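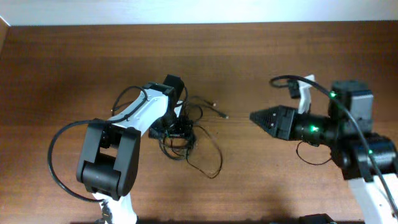
White links, black joints, brown table.

Notes > House hunting > May

We have now viewed the flat in Barredo twice, and I still couldn't tell you where the boiler is. The listing said "deceptively spacious", so I went in braced, and it deceived me anyway. The second bedroom will take a single bed or a door that opens.

The agent, Jayson Cruzado, was very good about it. He called the kitchen "sociable" — you can fry an egg while sitting on the sofa — and moved us briskly past the damp. The service charge is 116 a month, with 28 years left on the roof guarantee, or possibly the other way about. My handwriting went downhill on the stairs.

So-yul wants to offer. I want to see the place in Tremum first, mainly for the shed. Leidy Sánchez lived on that street for a while and says the parking is murder after six, but we haven't got a car, so she can keep that one.

Viewing is at half past four. I'm bringing a tape measure.

Last updated: May
Contact | © Clémence Sabatier | Back to top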